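打印本页 | 以电子邮件发送

3 材料与方法

Gwawr Gittins，Miyuki Ichikawa
2021-10-02

3.1 马房与马匹

调查在3家骑术学校进行，分别为Jilier、Kaewsai和Fekgate。三家都以教学用马为主，白天上课，夜间单厩饲养，干草按餐投喂，早、中、晚各一餐。Jilier的马房建在山坡上，厩舍朝南，通风较好，冬季不关上半扇门。Kaewsai与Fekgate是平地马房，走道在中间，厩舍分列两侧，相邻厩舍之间以实墙和上部栏杆隔开，马匹可以互相看见，但够不到对方的草料。

入选马匹共126匹，均在所在马房居住满一个冬季，期间没有更换过厩位。正在服用止痛药、患有已知牙病、或因蹄叶炎而限制采食的马匹不列入。带驹母马和尚未调教的幼马也不列入，原因是它们的投喂安排与教学用马不同。品种以混血小型马和退役的障碍马为主，另有少量重型马。由于各校的血统登记不完整，本研究不按品种分析，只按体型分为小型马与大型马两组。

每匹马入选前由各校的驻场兽医做一次口腔检查，并记录体况评分。体况评分由同一名评分人完成，评分时不知道该马之后分到哪一种喂法。对评分有疑问的马匹，隔日再评一次，以第二次为准。Jilier有几匹马冬季穿厚马衣，评分时一律脱下马衣，用手触摸肋骨、脊背和尾根，以免被冬毛误导。
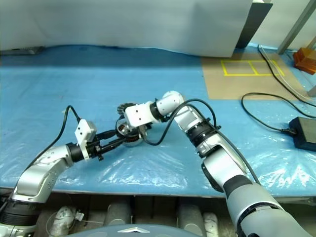 三家马房原有的投喂方式并不相同。Jilier把干草直接放在厩舍地面靠门的一角，Kaewsai用墙角的固定草架，Fekgate则两种都有，视厩舍而定。为减少这种差别对结果的影响，正式记录之前安排了一段适应期，期间所有马匹改为地面投喂。固定草架没有拆除，但不放草。适应期内，大多数原先使用草架的马很快改为低头采食，个别马仍会先到空草架前站一会儿，再走到地面的草堆旁。这类行为只作文字记录，没有计入采食时间。

3.2 干草与慢食网

干草由各校按原渠道采购，没有统一供应。这样做会使草质不一致，但可以避免突然换草引起的肠道问题，也更接近马房的日常情况。每批干草到场后取样，检查气味、颜色、霉点和草茎粗细，并测定干物质。发霉或粉尘明显的草捆退回，不用于试验，也不作垫料。

慢食网采用Edley编织网，网孔边长40毫米，无结，网口以绳收紧。选择这一规格，是考虑到网孔过小会使一部分马放弃采食，或用门齿用力拉扯；网孔过大又与散放没有明显区别。网挂在厩舍内侧墙面的系马环上，高度以空网下垂时马蹄不能踏入为准，小型马与大型马的挂环高度分别设定。打赤蹄与钉蹄铁的马采用同样的挂法。

投喂前，草量由马夫在饲料间用吊秤称好，读数精确到100克，装网与散放所用的草在同一时间称取。剩草在下一餐之前收回再称。落在垫料里的草能捡起的一并称入，已经混入粪尿的不再捡，只在表上注明。Fekgate使用木屑垫料，落草容易辨认；Kaewsai有一排厩舍使用秸秆垫料，马有时会吃垫料，因此这一排厩舍的剩草数据单独列出。 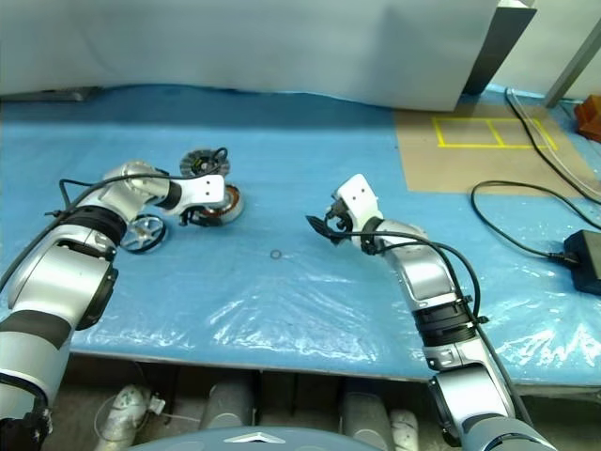
马匹管理与福利研究组

3.3 试验安排

每匹马先后接受两种喂法，即地面散放与慢食网，顺序由抽签决定。两种喂法之间留有间隔，间隔期内恢复地面散放，不作记录。因为同一排厩舍的马会受到邻马采食的影响，抽签以排为单位，同一排的马在同一时期使用同一种喂法。各校的上课时间表没有因试验改动，比赛外出的马当天不记录，回厩后的次日重新开始。

精料在两种喂法下保持不变，仍由各校按原配方投给，时间在干草之前。饮水方面，Jilier用水桶，另两家用自动饮水碗。自动饮水碗无法读出单匹马的饮水量，所以本研究没有比较饮水。盐砖照常放置。

3.4 行为记录

采食行为用直接观察与夜间录像两种方式取得。白天由观察员沿走道缓行，在每个厩舍前停下，记下马匹当时的行为，再走向下一个厩舍。行为分为采食、站立休息、卧息、张望、饮水和其他。采食指口唇接触干草或正在咀嚼；马低头嗅闻垫料但没有咀嚼的，归入其他。咬栏、摇摆和厩内绕圈另行登记，不并入“其他”，以免在汇总时被掩盖。

夜间录像由两名记录员分别判读，彼此不交换结果。两人判读不一致的片段，由第三人重看。光线不足、马体被门柱遮挡或马站在镜头以外的片段记为缺失，不作推测。观察员在正式记录前先到各马房熟悉环境，让马习惯有人在走道上停留。Jilier的马较快不再理会观察员，Fekgate有几匹马每次见人都会走到门前讨食，对这几匹马，观察员改为站在走道对侧记录。

马夫对慢食网的看法用简短访谈收集。访谈问到装网所需时间、网的破损、清扫厩舍是否更方便，以及他们注意到的马匹变化。访谈在饲料间或马具房进行，不录音，由访谈者当场记下要点，再读给受访者听，由受访者改正。

图1 铺有浅蓝色塑料布的台面，两条机械臂之间为一小型无刷电机组件
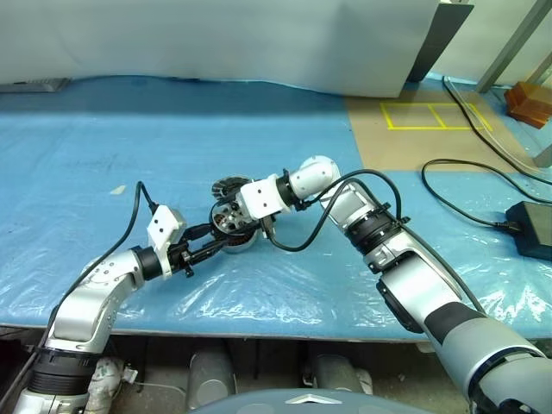
3.5 数据处理

采食时间以每餐为单位计算，从投喂开始，到该马连续一段时间没有再接触干草为止。一餐之中马被牵出上课的，该餐不用。每匹马在每种喂法下的各餐先求平均，再进入比较，这样记录餐数较多的马不会占去过大的比重。

两种喂法的差别按配对数据检验，马房与体型作为分组变量，排作为随机因素。剩草率的分布明显偏斜，检验前作了变换，报告时仍使用原来的单位。咬栏等刻板行为只在少数马身上出现，不宜作同样的检验，因此逐匹列出。

对缺失数据没有填补。缺失集中在两种情况：一是录像中看不清，二是周边马匹临时调换厩位。第一种与喂法没有可见的联系。第二种在Kaewsai出现得较多，该校在四月因修缮屋顶而把一排马移到临时厩舍，移厩期间的记录全部舍去，待马匹回到原厩并重新适应后再继续。

3.6 安全与福利

慢食网每天由马夫检查两次，断绳或网孔扩大的立即换下。为防止马蹄或蹄铁被网缠住，网底不得低于规定高度，网空以后须在下一次巡厩时取走或重新系高。戴笼头过夜的马不使用慢食网，各校本来也要求夜间摘下笼头，因此没有马匹因这一条退出。

有些马初次使用慢食网时会表现急躁，例如用鼻子顶网、用前蹄刨地或把耳朵向后压。遇到这种情况，先在网旁放一小把散草，之后逐日减少。若仍不采食，或剩草连续过多，则停用慢食网，改回散放，并按退出处理。退出的马匹仍计入适应性的统计，不计入采食时间的比较。
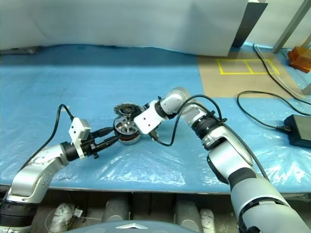 牙齿与牙龈在试验前后各检查一次，两次由同一名兽医进行。检查项目包括门齿磨损、牙龈擦伤和口角破皮。颈背部肌肉的紧张程度由该兽医用手触诊，并与骑乘教练的反馈对照。教练不知道所骑的马当时使用哪一种喂法，但由于他们常常进出马房，这一点很难完全保证，我们把教练的反馈只当作参考。

出现腹痛、腹泻或明显掉膘的马由驻场兽医处理，是否继续参加试验由兽医决定，研究人员不参与判断。各校均可随时让任何一匹马退出，不必说明理由。

3.7 方法上的限制

三家骑术学校都是自愿参加，马房管理较为规范，结果未必适用于以放牧为主的场所，也未必适用于私人寄养马房。私人寄养时，马主往往自己带草，投喂时间不固定，与本研究中按餐统一投喂的做法差别较大。

干草来源没有统一，是另一处限制。较粗的草茎在网中更难抽出，较细软的草则容易成团拉出，两者对采食时间的影响方向不同。我们在分析中加入了草茎粗细的等级，但该等级由人工目测得出，只能粗略反映差别。若日后重复本试验，可在同一马房内用同一批干草，再比较不同的网孔规格。

网挂在墙上使马抬头采食，地面散放使马低头采食，因此两种喂法之间除了采食速度，还有姿势上的不同。预备试验中曾把网放在低矮的木箱里，让马低头吃，但钉有蹄铁的马会把前蹄伸入箱内，出于安全没有继续采用。由此，下一节报告的颈背触诊结果应连同挂网高度一起阅读，两者在本研究的设计中无法分开。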